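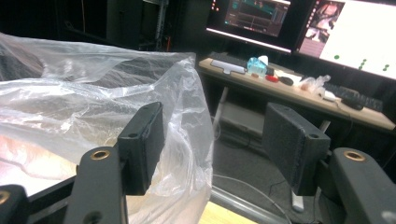 Clear bag, top bunched and twisted. Gray carpet behind.

Packing bench notebook, Plimton workshop
25 May 2019
Posted by the bench 2 keeper

OK, bags. I said in April that I would write up the bag business properly and then I didn't, so I'm doing it now while it's still in my head and before the next delivery lands on top of everything.

We have been putting the small kits for the Rerngate job into clear bags for a while, and everybody closes them differently. Some of us fold the top over and tape it. Some of us tie a knot (please stop, I have to cut those open and then the bag is trash). I've been a buncher and twister for years - gather the rim, give it a turn, let it sit - and I always assumed it was the lazy way. So today I did a batch of 36 and tried to pay attention to what I was doing.

First thing, the film matters way more than I thought. We have two kinds on the shelf, the Ko bags and the Botuven ones - sorry, Botuvden, I spell it wrong every single time and it's on the label right in front of me. The Ko film is stiffer and crackly. It holds a crease, so a twist in the neck more or less stays where you put it. The Botuvden film is softer and nicer on the hands, but it relaxes. I twisted 16 of those, went to get coffee, and by the time I got back a good few had opened up like flowers. Pretty, but no use to me!

Second thing, air. If you twist with the bag full of air you get a pillow, and pillows don't stack. They slide off each other and then you're on your knees on the carpet picking up kits. What worked best was laying the bag down, pressing from the bottom corner toward the opening with a flat hand, and then gathering the rim while the other hand was still holding the bag down. It takes a little longer per bag. I stopped minding after the first ten.

Glare is a pain too. You can see there's something in a crumpled bag but you can't read a label through it, the creases catch the light and the film doubles up on itself and it all goes milky. I tried tilting the lamp and it only moved the shiny bits somewhere else. So the label goes against the flat side, facing out, with one layer of film over it and the bunched part kept well up at the top. I redid a bunch of mine for this. If you find any on the shelf with the label on the inside of a fold, those are from the morning, feel free to grumble.

Also tried reusing bags. We went through 800 last month, which seems like an awful lot for a room this size, and plenty of them only got used once to carry something across the hall. A bag that has been crumpled won't ever go smooth again (I did try, with a ruler and the edge of the table, don't laugh) but it closes fine. Better, maybe? The old creases give your fingers something to grab. I've started a box for used ones under the bench. Clean and dry only. If there's tape on it, throw it away, the tape sticks to the next bag and then you have two ruined bags and a bad mood.

Things I still want to try:
- a paper band around the neck of the Botuvden ones, so they hold
- the smaller size for the short kits, there's too much empty film at the top now
- folding once and then twisting, which sounds fussy but might be the answer

Stock, for whoever does the order: the count on the shelf sheet says 3,343 across both kinds. I haven't checked it and I'm not going to today. My vote is to use up the Botuvden on the light stuff and get only Ko after that, but I know the soft ones have their fans and I'm happy to argue it out over lunch.

Oh, and the tape gun on bench 2 is jamming again. I cleaned the blade and it's still chewing the edge. Use the one from bench 1 and put it back, please.

3 comments | 5 shares
Plimton workshop notebook | Contact the bench | Back to top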